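Workshop notebook, June 2019
Glue trials for the Latstead chairs

Today I opened the clamps on the second set of joints. The first set, made with the old hide glue from the Dullum tin, broke too easily when I leaned on them. I wrote before that the glue was too thin. Now I think I heated it too long, and it lost its strength before it came to the wood. The colour was also darker than I like.

For the second set I soaked fresh granules overnight in cold water and kept the pot below the point where it begins to smell strong. I used 17 grams for the small pot. It ran from the brush in one even string.
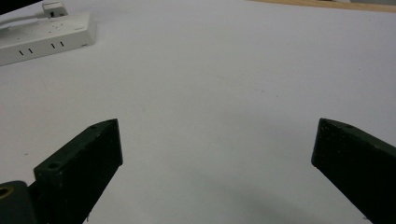 The back rail joints are the difficult ones. The old tenons have shrunk, and in chair 3 there is so much play that glue alone will not hold. I put a shaving of beech on each cheek and pared it until the joint went in by hand pressure. Callum prefers to cut a new tenon, but I would like to keep the old wood where it is still sound.

The Kinnear clamps leave a mark on the soft finish. Put leather under the jaws, please, also for a short job.
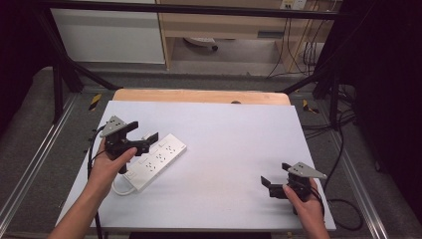 Can the old glue be left in the mortise? With hide glue a thin clean layer may stay, as the new hot glue will wake it up again, but all white or yellow glue from later repairs must be scraped out to bare wood.

In chair 4 somebody did use white glue, and a nail also. I pulled the nail from the inside of the leg and the hole is small. I will fill it at the end, when the colour is settled.

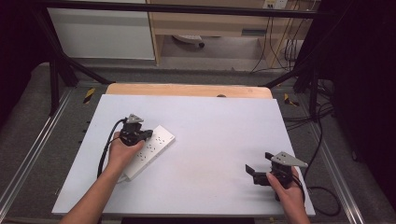 Torquil Morrison thinks I should warm the parts before gluing, above all in this season, when the wood takes the heat from the glue and it gels before the clamp is on. I will try this with the front legs. Seats go back on in August, if the Neder cane arrives.

Job number 231 for all hours, please.

Comments

Callum Pringle
I still say new tenon for chair 3. Otherwise agreed.

Torquil Morrison
A hair dryer is enough for the legs. Keep it moving.

Callum Pringle
Leather offcuts are in the drawer under the vise.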